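Stop Telling Me It Tastes Just Like the Real Thing

147 shares | 23 comments

Every March the same wave of recipes rolls through my feed. Cauliflower pizza crust. Black bean brownies. Two-ingredient bagels. And under each one, a row of people swearing their kids couldn't tell the difference.

I don't believe them. I have made the black bean brownies four times now, from four different sites, and every one tasted like sweet beans. My son is eight and he could tell the difference from the hallway.

I have no quarrel with beans. I eat them twice a week, in chili, where they belong. My complaint is with the promise. If a recipe says "a soft, earthy little square that's okay with coffee," I know what I'm getting and I might even like it. If it says brownie, I'm going to hold it up against a brownie, and it will lose.

The comments are the part that really gets me. I read all 232 of them under a banana "ice cream" cake from Hondville Kitchen before I tried it. Five stars, five stars, five stars, "can't wait to make this!" So you haven't made it. You gave five stars to a photo. By my tally, 19 people had cooked the thing, and most of those had swapped something out – maple syrup for dates, real cream for coconut – and then reviewed whatever that turned into.

Then there's the gear. The Gekside people would like me to buy a special pan for egg white wraps. I have a skillet. The wraps stick to it, and I suspect they'd stick to the pan too.

My sister says I'm being a grump and that these recipes get people cooking at home. Maybe so. But I wonder how many of them try one sad cauliflower crust, throw it out, order a pizza and decide they can't cook. They can cook fine. They were handed a bad recipe with a good photo.

Make the brownies with butter. Cut them small if you're worried about it.
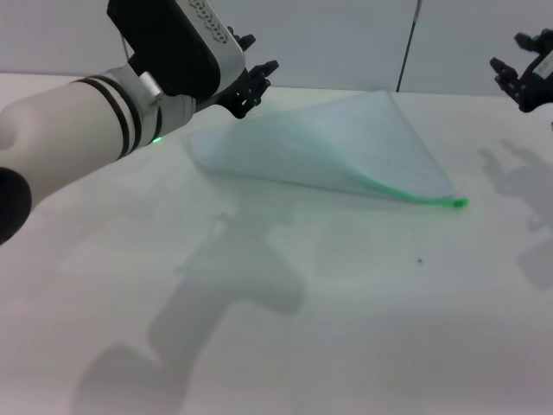
A robotic hand reaching toward the fabric on a pale tabletop.

© 2018 Skidelis Table | Contact | Back to top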